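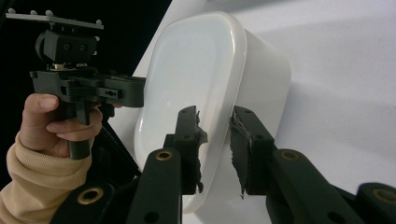 Home Food Garden Rooms Back issues

The tub drawer

Most kitchens have one drawer or cupboard that nobody likes opening. In the flats at Olach it is nearly always the one with the plastic tubs in it. We spent a Thursday there going through kitchens, and every one had more lids than bases.

The plain white tub with rounded corners is the one people keep longest. It is shallow, so it fits under a low shelf, and a portion of rice or stewed fruit cools quickly in it. The soft corners are easy to wipe out. Greltero, the hardware shop on the main road, sells a similar one for 50p and got through 322 last August, when the plums were in.

Sorting them takes less than an hour. Empty the whole drawer on to the table and put a lid on every base. Anything left without a partner goes — or moves to the shed, where a tub will hold screws or seed packets well enough. Turn each one over and look at the bottom. Fine cracks usually start at the corners.

Stack by shape, with the lids upright in a rack or an old toast holder. One household in Bălan Street went from a full cupboard to 16 tubs and has not bought any since. They store them upside down, which keeps the dust out.

Tomato stains fade after a day or two on a sunny windowsill.

Related
Sumeo shelving: six months on
What to do with a narrow larder
Plum jam in small batches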